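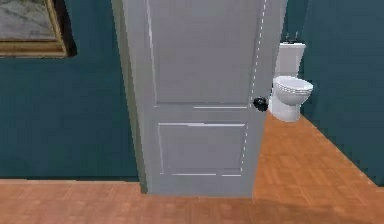

Figure 3. Rendered view from the Pelau environment: door slightly open, knob on the side of the gap, bathroom behind.

4.2 Estimating the state of a door before approach

A robot that moves between rooms must decide, before it comes near to a door, whether the door is closed, ajar or open. In our earlier system this decision was made from the depth map only. The method was sufficient for wide openings, but it confused closed doors with doors that are open by a few degrees, and the planner then chose the wrong action. A closed door requires that the knob is turned, while a door that is ajar can often be pushed or pulled directly.

We therefore treat the ajar state as a separate class and train the estimator on rendered views. The environment Pelau was prepared by Suryani Sinaga and Irfan Pangaribuan from a set of apartment layouts. In each layout the interior doors are placed at a random angle, and the virtual camera is placed in front of the door with a small random offset. Wall color, floor pattern and door color are also changed between layouts. In Figure 3 the walls are teal and the floor is a parquet of small blocks, and the door leaf is plain light gray with two recessed panels. The upper edge of the door is outside the view. We kept such views in the training set, as a robot standing near a door will rarely see all of it.

The estimator receives one color image and gives two outputs: the class of the door and the position of the visible gap, if there is one. For the second output we use the vertical line between the edge of the door and whatever is seen behind it. This line is easy to find when the room behind contains an object of different brightness, such as the white toilet in Figure 3. It is more difficult when the wall behind has nearly the same color as the door. To make the network less dependent on the objects, we rendered a part of the layouts a second time with empty rooms.

The training set has 1759 views. A further 227 views, from layouts which were not used in training, were kept for the test. The labels come directly from the simulator, so no manual annotation was necessary. Prasetyo Ginting checked a sample of the labels and found that very small openings were not visible from certain camera positions. We decided to remove those views from both sets, because no method working on a single image could give the correct answer for them.

On the test set the depth-only baseline made 70 errors in the door class, and the proposed estimator made 27. Most of the remaining errors belong to doors seen from the hinge side, where the gap is hidden by the leaf. Strong shadows on the floor near the door caused a smaller group of errors. In these cases the network reported a gap next to a closed door, at the border of the shadow.

We also observed that the knob helps the decision only a little. When the knob was removed from the rendered doors, the class output changed rarely, but the gap position became less stable. Our explanation is that the network uses the knob to select the side of the door on which it should search. We did not test doors with lever handles, and the result should not be extended to them.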